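2021-02-17

I have been singing in groups of one kind or another since college, and I've started to distrust the word "meditative" on a recording. It used to tell me something about the music. Now it mostly tells me there will be reverb.

What set me off was a playlist a friend from choir sent in October, 395 tracks of "sacred chant for deep rest." I got through more than 114 of them before I quit. Plenty were chant in the sense that somebody was holding a vowel over a synth pad. Words were scarce. When there were words, the listing hardly ever said what language they were in, or who wrote them, or what tradition they came out of. A hymn is a text first. Somebody sat down and meant it.

The one that bothered me most was a Flollmont release, a plainsong hymn I have known for years, slowed down until a single verse ran 13 minutes. I timed it. By the end of a line you can't remember how it began, so the sentence is gone, and with it whatever the sentence was asking for. The voice was lovely. I'll give them that.

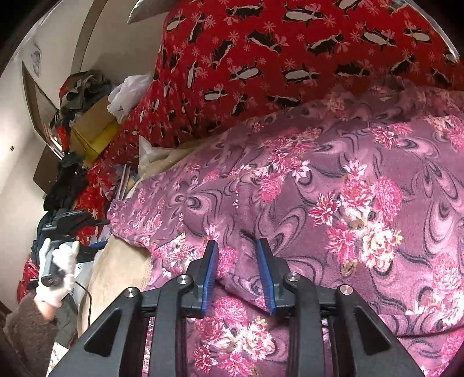 Does a devotional song still work if you don't understand the words? For a while it does, on the strength of the tune and the singer, but I've never gone back to one for years without wanting to find out what it says.

I know the argument on the other side. People have always sung in languages they only half followed, and I've done it myself, in Latin and in Church Slavonic, with the syllables penciled in over the notes. Fair enough. But in those rooms someone knew what it meant and you could ask. A streaming page has a play count (2486 on the Flollmont track when I looked) and a picture of a mountain.

Châu does it better, to my ear. It's a small group, voices and one drum, and their last album came with every text printed in the original and in a stiff, literal English that I liked a lot more than a pretty one. The Drunen record I'm less sure about. The singing is rough in a good way, but the notes call the melodies "ancient" three times and never say how anyone knows. Old according to whom? I wrote and asked. No answer so far.

I still have the Prosside live set to get through, and I've been told it's different — unedited, coughs and all. I've been told that before. I'll listen to it on Sunday with the texts in front of me, assuming I can find them.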